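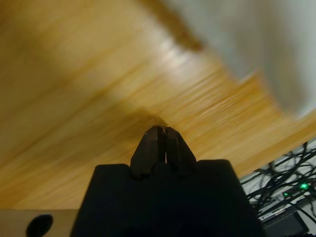
Demonstration teaching

Demonstration teaching, also called teaching by showing, is a group of methods in which a person gives a robot examples of a task instead of writing out each movement as a program. The person either moves the robot arm by hand or drives it from a distance with a second device. The robot's joint positions, the state of its gripper and the pictures from its cameras are recorded during the movement. The records are then played back directly or used to train a control model that can carry out the task on its own.

The methods are used in assembly, packing, laboratory work and the handling of soft goods. They are most often chosen for tasks that a skilled person can perform easily but finds hard to describe in numbers.

Contents
Terms
Hand guiding
Remote control
Recording
Cloth handling
Quality of demonstrations
The Nollora program
Safety
Limits
See also

Terms

A single recorded performance of a task is called a demonstration or an episode. The person giving it is the demonstrator or, in remote work, the operator. A collection of episodes made under the same task description is a set. The task description, sometimes called the task card, states the starting condition, the goal and any conditions under which an episode must be thrown out.

The word "teaching" has an older meaning in industrial robotics, where it refers to storing fixed points with a handheld control unit. That practice is still common in welding and palletizing. The two meanings overlap when a hand-guided path is stored and repeated without change, and some manuals use the term for both.

Hand guiding

In hand guiding, the demonstrator holds the arm itself and leads it through the task. The motors are set to offset the weight of the arm, so that it can be moved with little force and stays where it is released. A button near the wrist opens and closes the gripper.

Hand guiding needs little extra equipment and can be learned quickly. The demonstrator feels contact with the work through the arm and usually stands close enough to see small details. Its main drawback is that the demonstrator's hands and body may enter the view of the cameras. A control model trained on such pictures may come to depend on the presence of a person who will be absent when the robot works alone. For this reason, some sites record the guided path first, then have the robot repeat it with the demonstrator standing clear, and keep only the pictures from the repetition.

Guiding two arms at once is difficult for one person. Tasks that call for both arms are generally shown by remote control.

Remote control

In remote control, the operator moves an input device and the robot follows. Three types of input are in general use.

Leader arms. The operator holds a smaller or equal-sized arm with the same arrangement of joints as the robot. Each joint of the robot copies the matching joint of the leader. The operator cannot ask for a posture outside the range of the leader's joints, and most people can control the robot after a short introduction.

Handheld controllers. The position and angle of a tracked handle are turned into the position and angle of the gripper. The software works out the joint positions. These systems are compact, but the arm can slow down or stop when the handle is moved toward a posture the arm cannot hold.

Joysticks and 3D mice. These devices control speed instead of position. They suit slow and exact movement and are less useful for tasks with long, flowing motions.

The operator may watch the robot directly or work from camera pictures. Working only from the pictures that are being recorded has one clear benefit: the operator cannot act on information that the trained model will not have. It also makes the work slower and more tiring, and mistakes in judging depth become more frequent.

Recording

A recording normally contains joint angles, gripper opening, the commands sent by the operator, and one or more streams of pictures. All entries carry a time stamp from a common clock. Small errors in timing are a frequent cause of poor results, particularly where the gripper closes on a thin or moving object.

Cameras are placed in two kinds of position. A fixed camera gives a steady view of the whole work area. A wrist camera is mounted near the gripper and travels with it. The wrist view shows the fingers and the work between them in detail, but the background shifts constantly, and pictures taken during quick movement are often blurred. Blurred pictures are usually kept. The same blur will be present when the trained model is running, and a set cleaned of it no longer matches working conditions.

Items at the border of the work area, such as cables, tools and parts of the mounting, also appear in many wrist pictures. Practice differs on whether to clear them away. Some sites require a bare surface, while others leave ordinary objects in view and change their arrangement between sets so that the model does not treat them as part of the task.

Cloth handling

Cloth is widely used as a test material for demonstration teaching. A rigid part can be described by its position and angle. A piece of fabric can lie in a very large number of ways, and its shape changes as soon as it is touched. Writing fixed rules for every case is impractical, while a person can sort out a crumpled cloth with little conscious thought.

The common operations are grasping, lifting, spreading, folding and stacking. Grasping is usually the most difficult. With a two-finger gripper, the fingers are brought close to the surface and closed so that fabric is drawn up between them. If they are too high, they close on nothing. If they are too low, they press on the table and may wear the fingertips or trip the arm's force limit. When more than one layer is present, the operator must also decide which layers to take, a choice that is often made from the appearance of a fold or hem.

Lifting follows the grasp. The fabric gathers into narrow folds above or below the fingers, depending on the direction from which they approached, while the rest may remain on the table. Operators are commonly told to raise the cloth slowly at first and to watch the part still lying flat, as it shows whether the grasp has taken the intended layer. A wrist camera gives a close view of a white cloth held in this way, with the fabric pinched between dark fingers and part of it spread over a wooden tabletop.

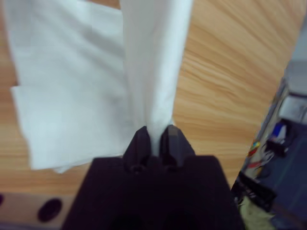 Quality of demonstrations

The number of episodes in a set is less important than their consistency and range. Consistency means that the same situation is met with the same kind of action. If one operator folds from the left and another from the right, with no visible reason for the difference, a model may average the two and perform neither. Range means that the starting conditions vary as widely as they will in use.

Pauses are a known problem. An operator who stops to think leaves a stretch of record in which nothing moves, and a model trained on many such stretches may stop at the same place. Long pauses are trimmed or the episode is discarded. Recoveries, in contrast, are valued. An episode in which the first grasp slips and the operator tries again shows the model how to return to the task, provided that the slip was not staged in an obvious way.

Each episode is normally marked by its operator as accepted or rejected directly after it ends. A second person reviews a share of the accepted episodes at a later time.

The Nollora program

The Nollora program was a training and research effort on the handling of household textiles, carried out at a workshop in Irgate under the direction of Volker Hinrichs. It is cited mainly for its written operator guidance. Remote stations were built by the equipment maker Oltmanns, and the recording software, named Aditz, was written by Jannik Seidel.

The main set contained 600 accepted episodes of picking up, spreading and folding a single cloth. A further 196 episodes were rejected and stored separately with the reason for each rejection. Ingegerd Isaksson later used the rejected group in a study of operator error. She reported that missed grasps were the largest class, followed by folds made with the wrong layer.

Operators worked in sessions of 30 minutes, with a change of duty between sessions. The limit was set by Gerd Haberkorn after early trials in which the share of rejected episodes rose toward the end of longer sessions. New operators completed 70 practice episodes before their work was added to the set. Uwe Tiedemann, who was responsible for operator training, argued that hand guiding should be taught first even where all recording would be remote, so that operators gained a sense of the arm's weight and reach. His guidance was adopted for the second group of trainees in June.

Safety

In hand guiding, a person is in constant contact with a powered machine. Speed and force are limited by the controller, and an enabling switch must be held for the arm to move. Release of the switch stops the arm. Demonstrators keep their fingers away from the gripper jaws and from the gaps between arm sections.

In remote control, the operator may be unable to see the full work area. Entry to the area is restricted while the arm is powered, and an emergency stop is placed both at the operator's station and beside the robot. If the link between the input device and the robot is lost, the arm must come to rest and must not resume until the operator has confirmed its position.

Limits

A model trained from demonstrations is generally reliable only in conditions similar to those recorded. A change of table, lighting, camera angle or fabric may lower its performance, and the size of the effect is hard to predict. Demonstrations also carry over the habits of the people who gave them, including slow or roundabout movements.

The cost of skilled operator time remains the chief limit on the size of sets. Records from one type of arm or gripper can be reused on another only in part, as differences in finger shape and reach alter the movements that succeed.

See also

Hand guiding devices
Leader and follower arms
Robot grippers
Textile handling
Wrist cameras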